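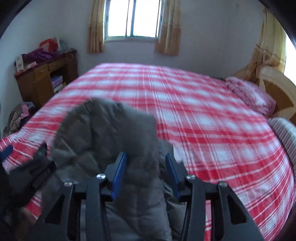 *Jacket station: hand-held grippers, quilted garment, plaid sheet.*

## 3. Setting up the jacket station

Okay, so this is the station everybody wants to try at the Lindcombe open day, and I've run it often enough now to have opinions! I wrote this part of the guide for whoever is on the Grarkora grippers next. Read section 2 first if you haven't charged anything yet.

1. Pull the sheet tight over the whole bed. A few small wrinkles are fine, but big folds get pinched along with the jacket (I've done it plenty).
2. Put the jacket down near the edge of the bed where the visitor will stand. People lean way too far if it's in the middle.
3. Check the blue finger pads on both grippers. Wipe off any lint with a dry cloth, then squeeze each gripper 3 times and watch that the two sides close evenly.
4. Start a new session in Jevier and type in the station name. Wait for the tone before you hand anything over.
5. Show the visitor one slow fold yourself, then let them have a go. Two tries each is plenty when there's a line.
6. Shake the jacket out between visitors and lay it back down any old way. It doesn't need to look nice.

**Note:** Quilted fabric is puffy, so the pads need a good bite of it. Tell people to go for a seam or a crease, and to close the gripper all the way before they lift.

**Note:** Jevier stops saving at 100 clips per session. Start a fresh one over lunch, while it's quiet.

**Caution:** Keep fingers out of the black linkage arms when the gripper is closing. Long sleeves and lanyards too, please!

**Caution:** Don't let anyone yank. If the jacket snags, open both grippers and start the fold over.

If one side feels stiff, swap the gripper for a spare from the Rosenthal case and put a strip of tape on the bad one so I can find it later.

*Last changed March 17, 2025. The August version had the old pads in step 3, so toss it if you still have a copy.*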